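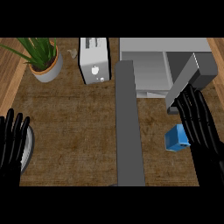

4.2 Positioning the Fodar round timer

The Fodar timer is supplied with one wall bracket, one desk foot and a 3 m power lead. For bag work and pad rounds, mount the unit where both the boxer and the coach can read the display without turning away from the work area. A shelf or tabletop is acceptable for solo training. Keep the speaker grille clear of anything that can muffle the bell, such as folded towels, glove bags or a potted plant with long, arching leaves like the one on the brown wooden surface. Scuffed or uneven timber is suitable for the desk foot provided all pads sit flush.

1. Fit the bracket at a height of 84 cm or more above the ring floor or mat.

2. Slide the timer down onto the bracket until the catch engages.

3. Route the lead behind the ring post. Do not run it across the apron.

4. Connect the Trosero corner switch to port B. Leave port A free for the warning lamp.

5. Turn the unit on and hold MODE until the colon flashes.

6. Set the round length in minutes, then the rest period in seconds. Factory settings are 3 and 30.

7. Press START. The bell sounds once at the beginning of each round.

Note: Amateur and professional presets differ. Check the program number on the display before sparring.

Note: The display dims after 90 seconds without input. The clock continues to run.

CAUTION: Do not mount the timer on a beam that also carries a heavy bag. Vibration will loosen the catch.

CAUTION: Switch off at the wall before changing the lamp colour filter.

For pairing with the Climcombe scoreboard, see section 4.3.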